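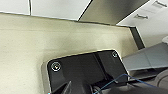
Posted by Shukla, Facilities IT – Urnulley, 2nd floor
Print this page | E-mail this page

Ticket: Wi-Fi drops in break room
Status: monitoring

Clients lose the connection for 3 to 16 seconds, mostly after lunch. Wired ports on the same switch are fine. Signal is good, so coverage was ruled out. 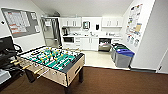 Break room, foosball table side.

Log shows the Gesau access point changing channel on each drop – auto channel was on, with 2 neighbors on the same band. Set to a fixed channel. Drops fell but did not stop. 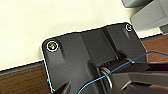 Lease time was the other half. The Reltdale guest profile had it set to 400 seconds. Raised to the site default and restarted DHCP. No drops logged up to 4 p.m. Leaving open until July.

Print | E-mail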